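## Changes at the Lakefront Cabins for the coming season

Tuesday, March 24, 2020

The Cunum cabins are closed to new arrivals for now, and the office is open by phone and email only. Guests with bookings in the next several weeks should have had a message from Vimala Sundaram at the front desk. If you haven't, please check your junk folder first and then call. You can move your stay to any open date through next year at the rate you already paid. If you want your deposit back instead, say so and we will send it to the card you used.

The rest of this item covers work on the property and what will be different when you come back.

### Cabins

All 7 cabins on the Tristau side are getting new mattresses and new blinds. Cabins 2 and 5 also get new shower stalls. The old ones drained slowly and several of you mentioned it on the comment cards. Cabin 4 keeps its bathtub. We asked returning guests last fall whether to take it out, and the answer was a firm no.

The kitchenettes stay as they are, with a two-burner stove, small refrigerator, microwave and coffee maker. We have replaced the pans. Dish towels are still in the drawer under the sink, and there are extras at the office.

Heating in the three upper cabins has moved from the old wall units to electric baseboards. Each room has its own dial. Please turn them down when you go out for the day. 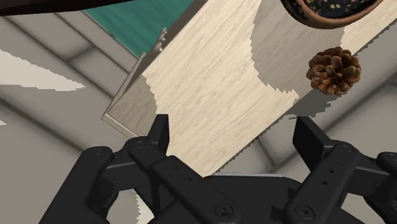

*Gripper and wooden box, computer rendering.*

### Rates

The nightly rate for a studio cabin goes up to $300 starting with stays in September. Two-bedroom cabins will be $395 on weeknights and $400 on Fridays and Saturdays. Anyone who booked before this newsletter went out pays the old price, including bookings that have been moved. Linens, parking and wireless internet are included as before. The dog fee has not changed.

We are dropping the three-night minimum outside of holiday weekends. One-night stays will be taken when there is a gap to fill, but only by phone. The online calendar can't handle them yet.

### Check-in

The office used to close at eight in the evening, and late arrivals had to call Sreekumar Raju at home and wait for him to drive over. Each cabin door will now have a keypad. You will get a code by email the day before you arrive, good from 3 p.m. on your first day until 11 a.m. on your last. If you would like a regular key, ask at the desk and we will give you one.

Cell service is still poor past the Purkeo turnoff, so write the code down or print the email before you leave town.

### The road and the dock

The county regraded the last stretch of the Purkeo road in the fall and it held up well over the winter. There is still one bad dip by the culvert. Low cars should take it slowly and keep to the left.

The dock was pulled out in November as usual. Two floats need new decking and one of the ladders has a bent rail. The parts are on order, but the supplier can't give us a delivery date. We will post on the website when the dock is in. Canoes and rowboats can go in from the gravel beach in the meantime, once we reopen.

The fire pit by the lower cabins has been moved farther from the trees on the advice of the fire district. Firewood is still sold by the bundle at the office. Please don't bring your own from home — the bark beetles travel with it.

### Breakfast

The breakfast room in the main house won't open this spring. When guests are back we plan to leave a breakfast bag at each cabin door, with rolls, fruit, yogurt and juice. Hot breakfast will come back later, and we will say so here when we have a date. Tell Vimala ahead of time about allergies. There is a line for it on the booking form, but it's easy to miss.

### Lost and found

Left in the cabins since the last newsletter: a child's green rain boot (left foot), reading glasses in a brown case, a phone charger, two paperback mysteries and a very good fishing reel. Call and describe the reel and it's yours. We mail small items at no charge.

### Reaching us

The phone is answered from nine to four, Monday through Saturday. Leave a message if you get the machine. Email gets a reply within two days, usually sooner. Gift certificates that were due to run out this year are good for another twelve months, and you don't need to send them in for a new date.

— Sreekumar Raju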